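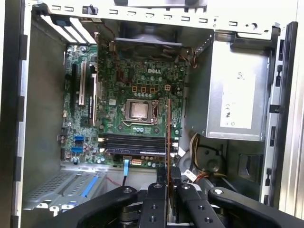
The Second Life of the Office Computer

When I moved to this country I had two suitcases and no computer. A neighbor in my building told me to go to Carnegie Street, where there was a shop with old office machines in the window. I paid 78 dollars for a gray tower which had spent its first years in the billing department of an insurance company. There was still a sticker on the front with the telephone number of the help desk. I wrote my first articles in English on it, slowly, and with a dictionary open on my knees.

I have been curious since then about where such computers come from and where they go. Most people who work in an office never ask. One morning the machine under the desk is a new one, and the old one is gone, together with the small plant somebody kept on top of it.

The usual reason is the calendar. A company buys or leases its computers for a fixed period, often 4 years, and when the period is over they all leave on the same day, the tired ones and the ones that were hardly used. The receptionist's computer, which has opened the same two programs every morning, goes on the same pallet as the one from the drawing office. For the accountants they have the same value, and this value is zero.

Zornon is one of the firms that receive these pallets. It occupies a former carpet store near the ring road, and on some walls you can still read the prices per square yard. In June, when many schools and offices change their equipment, the company took in 2,355 desktop computers. They stood in rows up to the fire door, wrapped in plastic film, and the person who showed me the place had to turn sideways to pass.

The first work is the disks. Every drive is either erased or destroyed, and the customer gets a paper which says so. I was told that the customers care more for this paper than for the money. After this the machines are sorted. A good one is cleaned, receives a new drive and goes back on sale. A weaker one gives its memory, its processor and its power supply to others. What remains is sold by weight.

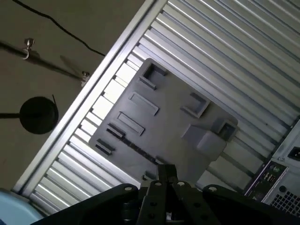 A molded plastic plate resting on ribbed metal.

I had expected that the metal would be the interesting part of the business, but it is the plastic that people there talk about. Steel has a price every day and somebody always wants it. Plastic parts come in many mixtures, and a buyer will refuse a whole container if the wrong kind is in it. Grosunico, a smaller company which shares the loading dock, does only this. Its workers sort by the letters stamped on the inside of a part, and when there are no letters they knock on it and listen. I tried it with two pieces and heard no difference at all.

The customers for the repaired machines are not who I imagined. I thought of students, and of people newly arrived, as I was. They do come. But a big part of the sales goes to small businesses that own one old piece of equipment and need a computer that can speak with it. A printing house called Miltent has bought the same model again and again for its cutting table, because the card that controls the table does not fit in anything newer. They keep three on a shelf. The owner calls it his wine cellar.

There is also the question of the software, and here the mood in the building becomes less happy. A computer can be in perfect health and still be refused by the next version of its operating system. Then its price falls in one week. Nearly 28 percent of what was in the hall during my visit was in this situation, and for these machines the company was trying free systems, with mixed success. Schools accept them. Older customers bring them back and ask where the start button went.

On the way home I passed through Carnegie Street. The shop now sells telephone cases, and the man behind the counter did not know there had been anything else. My own gray tower is in the closet, under the winter blankets. It still starts, but the clock inside has stopped keeping the date, so each time I turn it on I have to tell it what year it is.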